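Why do plates stand in a rack?

Washed a plate? It's dripping. Stack it flat on another one and the water gets stuck in between – yuck. A rack has slats, long thin strips with gaps. Drips fall thruogh, air gets in. 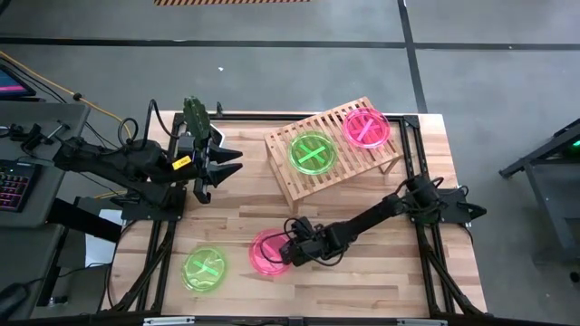

Green and pink plates, two on the slatted rack and two on the table.

Try it at home. One plate flat on the worktop, one in the rack. Wait an hour. Feel underneath both. Wich one is still wet?

Wilfredo Mercado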